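Workshop Notes, April 19, 2026

The gripper build, part 2

Hello again from the kitchen end of things! If you read the last issue you know I've been putting together a pair of hand-held grippers, the kind you squeeze yourself while a camera watches, so that a robot arm can learn from what you did later on. I'm calling the project Branico, mostly because the folder on my laptop needed a name and I was tired of "gripper_new_final."

The first version was all print and no hardware. I had plastic pegs for joints, and they were fine for one evening and then got so sloppy that the fingertips missed each other every time I closed them. So I took everything apart at the Uvora shop and put metal pins in instead. Night and day! The linkages swing freely now and both jaws come together at the same moment, which I never once got out of the pegs.

The pads took longer than the pins. I went through a smooth foam (too slippery), a sheet of gray rubber from Grutier (too stiff, and it smelled like a tire store), and finally settled on the textured blue stuff. It grabs thin things well, and thin things are what I've been after. My test job is chopsticks. Pick one out of the holder, lay it down on the tablecloth, pick it up, put it back. They're skinny, they roll, they lean on each other, and the red ones have squared ends that behave differently from the rest.

I did 50 tries on Saturday and kept 36 of them. The rest were me being clumsy, and a couple where I took out a whole bunch when I only wanted one. I'm keeping a few of those in a separate folder, though, in case they come in handy (do any of you do that? I'd love to hear whether it helped or just muddied things up). 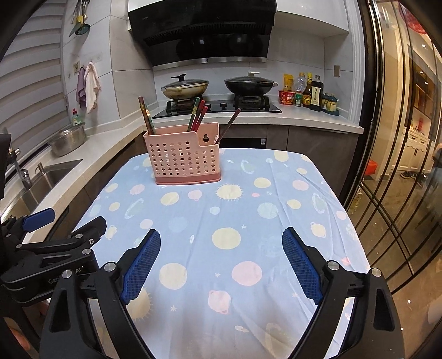
What I'd change already

The jaws open wider than they need to for this job. I set the travel with mugs in mind, and for chopsticks it means a long squeeze before anything touches. After 20 tries in a row my hand knows about it. I'm going to add a little stop screw so I can limit the opening, and I'll post the part file once I've printed one that doesn't crack.

The planet tablecloth is staying for now. I went back and forth on it, as a plain one would be easier to see chopsticks against, but I want the data to look like somebody's kitchen, and this is what our kitchen looks like. I may do a second batch on bare tabletop and compare.

Using both grippers at once is also harder than I expected. I keep trying to steady the holder with the left one and bumping it with the right. Practice, I guess!

Next up

I'm bringing the pair to the open bench at Panagiotou in June, so come squeeze them and tell me what feels wrong. If you're building your own, bring it along too, finished or not. I'll have spare blue pad material and a bag of pins, and I'm happy to trade for anybody's leftover M3 screws, because I am down to the weird lengths.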